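Level 115

Kirsty Hollis had been stuck on level 115 since the start of October. The game was called Virard. It cost two dollars, and it was a game about moving a lantern through a flooded mine without letting it touch the walls. She played it on the bus, in the break room at Foley, and in bed with the brightness turned down.

She hadn't made it. Troels had. He had written the first version on his sister's laptop and sold it to a company named Sarnine, and Sarnine had put him in charge of finishing it. Kirsty did the sound. The drip in the lower tunnels was her kitchen tap, recorded at three in the morning so there would be no traffic.

The trouble with level 115 was that the gate opened too late. You tilted the phone left to ride the current, and the lantern reached the gate a moment before it lifted. It bumped the wall and went out. She had tried it fast and she had tried it slow. She had written the whole thing up and sent it to the team list on a Saturday, with the level number in the subject line so that it couldn't be missed.
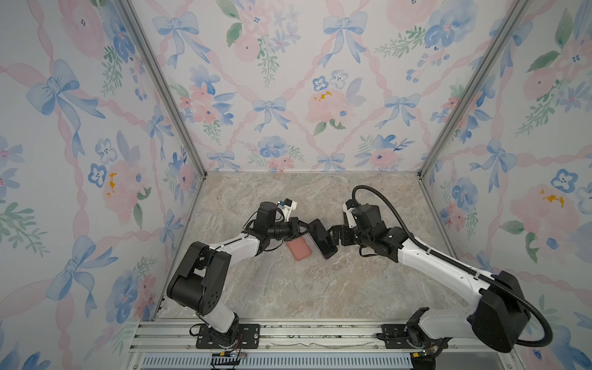

Evie Haslam wrote back within the hour that the gate was fine, she had cleared it twice that morning, and had Kirsty thought of letting the lantern sink first? Tshepo Kruger added that he had never cleared it at all and had assumed it was the end of the game.

Kirsty read both messages standing at the stove. She turned off the burner and tried sinking the lantern. It went down past the broken cart, where she had never been, and the drip got louder. She had forgotten she'd mixed it that way. At the bottom the current ran the other direction and carried the lantern along the floor of the tunnel, slowly, and then up.

The gate was still closed. The lantern went out.

She called Troels.

"Did you put something under the cart?" she said.

"Under which cart?"

"On 115. There's a second current."

He was quiet for a while. She could hear a television in his apartment, and then she couldn't.

"I took that out," he said. "Alvar wanted it gone. He said people would get lost down there and ask for their money back."

"It's still there."

"Then Evie has an old copy."

"I'm the one looking at it, Troels."

He said he would check. He didn't call back that night, and on Monday he wasn't at his desk until after lunch. When he came in he had his coat on and he sat down without taking it off.

"I took it out of the list," he said. "I didn't take it out of the level. It's been there since we shipped."

"So put the gate right."

"The gate is right for the upper current. If I move it, Evie's way breaks." 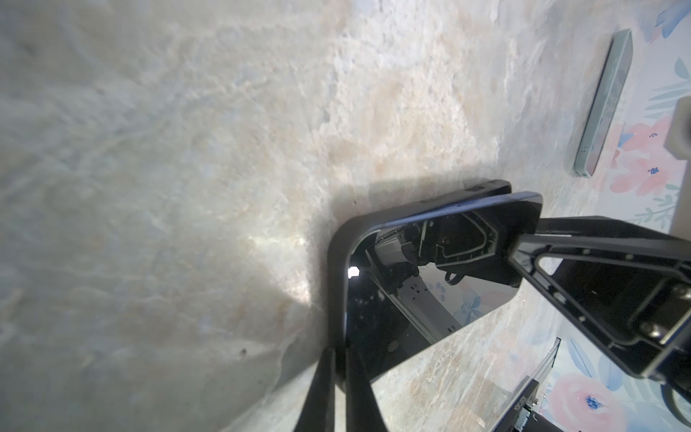
"How many people have finished the level?" she asked.

He looked it up. Roughly 900, he said, out of everyone who had gotten that far. He couldn't tell which way they had gone. The game only kept the time and whether the lantern was lit.

Alvar Sandberg came by at four and asked what they were working on. Troels said the gate. Alvar said good, the gate had always bothered him, and went to find his umbrella.

They left it alone. Troels moved on to Elov, the next one, which had a boat in it, and he wanted oars by Friday. Kirsty recorded them in her bathtub with a wooden spoon and a cutting board. Neither sounded much like an oar until she slowed them down.

She played 115 again on the bus home. She let the lantern sink, and at the cart she tilted right, against the current, and held it there through two drips before she let go.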